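Ticket 164: Laundry folding, tops and sweatshirts
Status: Open
Product: Kitetti folding module, on the Udo arm
Opened: 7 September 2025

Okay, reopening this one because I said in June that we'd have tops sorted out by the end of summer, and we don't! Towels are fine (towels were always going to be fine). Give Udo a sweatshirt, though, and it gets one decent fold in and then starts chasing the hem across the bed.

My first guess was fabric on fabric. In people's homes the laundry gets dumped on whatever is soft and nearby, and we did nearly all our tuning on a bare table. So for the hand-guided runs I've been using the red plush with the big white lettering, and gray tops on it.
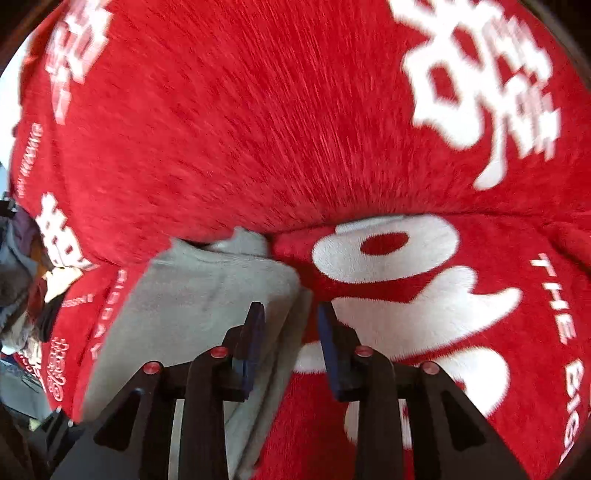
What I keep seeing in the logs is the planner treating print as an edge. It gets a nice strong line, decides that must be a sleeve, and goes for it. I turned the edge threshold down by 10 and that helped a bit, but then it lost the real hem on anything pale. Put it back for now.

Also tried:
- slower approach, no change
- wider opening before contact, better on thick knits, worse on T-shirts
- restarting the planner between garments, no change, and it's annoying

The collar is my best lead. A crew neck has a seam you can find even when the rest of the shirt is a mess, so I'd like to start from there and work down to the hem. I do it that way myself at home, come to think of it. 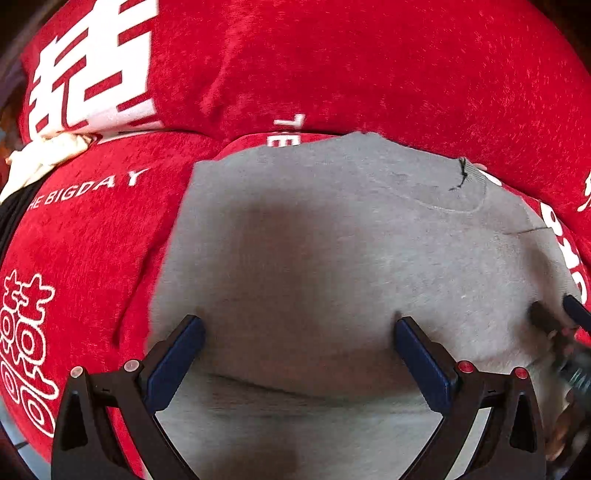
Emese Erdős
Field support, Grornwood

Nilton, your turn! Could you run the collar-first build on the Lam test set, all 1,000 clips, and tell me how often it picks print over seam? Please keep the plush ones separate from the table ones.

Reply from Nilton Paucar, planner team:
Sure, it's queued. My bet is you'll still need 2 tries per sweatshirt, and I wouldn't tell customers it does laundry yet. It does towels. I'll post the split here when the run finishes, leave the ticket open.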